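Plulluvis Film Notes: a set of short film reviews with ratings

README, last revised 30 December 2023

What is in it

The set holds 223 reviews of feature films, written by members of the Grendbridge film club and typed up from the club's own newsletter. Each review has a star rating from one to five, given by the reviewer when the piece was first printed. The shortest reviews are a single paragraph. The longest is Magnus Semple on a three-hour western, and it has been left at full length.

Files

reviews.csv – one row per review, UTF-8, comma separated
reviewers.csv – one row per reviewer
films.csv – title, year, country, running time
changes.txt – corrections made to the text after typing

Columns in reviews.csv

review_id: a whole number, never reused
film_id: matches films.csv
reviewer_id: matches reviewers.csv
stars: 1 to 5, halves allowed
seen_at: cinema, home or club
spoiler: yes or no
text: the review itself, with line breaks kept as \n

The spoiler column was filled in by Kirstin Geddes, who read everything twice. She marked a review "yes" if it gives away anything from the last third of the film. Reviewers did not always agree with her, but her marking stands.

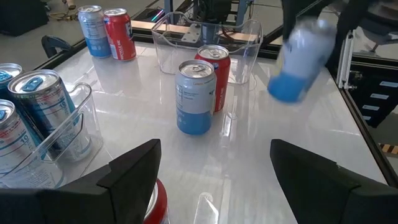 Cans on the white table, some silver and blue, others red.

Where the reviews come from

Of the 223 reviews, 80 were seen at club screenings and 71 at the cinema. The rest were watched at home. Club screenings lean towards older films, so anyone comparing ratings by year should split on seen_at first. Horror is thin. There are no documentaries at all – they were covered in a separate column by Craig Pringle, and that column may be added in a later version.

Spelling and grammar are as printed. Names of actors and directors were corrected where they were plainly wrong, and each change is listed in changes.txt with the old and new wording.

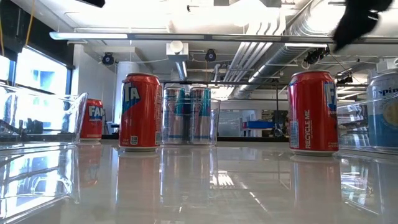

Red Fanta cans and their reflections.

Ratings

The newsletter used a ten-point scale in its first two years. Those scores were halved, which is where most of the half stars come from. Column scale_old in films.csv was a mistake in version 1 and has been removed. If your script reads columns by position, check it.

Reviewers tended to choose films they expected to like, so low scores are scarce. Do not treat the average as a fair measure of anything outside the club.

Suggested split

There is a file called split.txt with 58 review_ids held back for testing. No film appears on both sides. Kacper Grabowska drew up the list and it should not be changed between versions, even if rows are added.
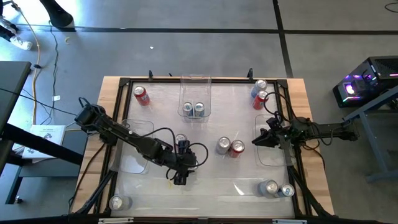
Wooden table, two black arms, cans and clear containers.

Known problems

Two films share the title Cairns and were mixed up in version 1. Fixed, but old copies are still going round.
Stavimia is listed with its original running time. The club saw a shorter cut.
Some reviews refer to "last month's letter" or similar. The letters are not included.
Quotation marks are a mixture of straight and curly.

Permissions

Every reviewer in the set agreed in writing to have their work shared for study and teaching. Please credit the reviewer by name if you quote more than a sentence. Reviews by anyone who could not be reached were left out.

Corrections go to Callum Gunn at the club. Give the review_id and the wording you think is wrong.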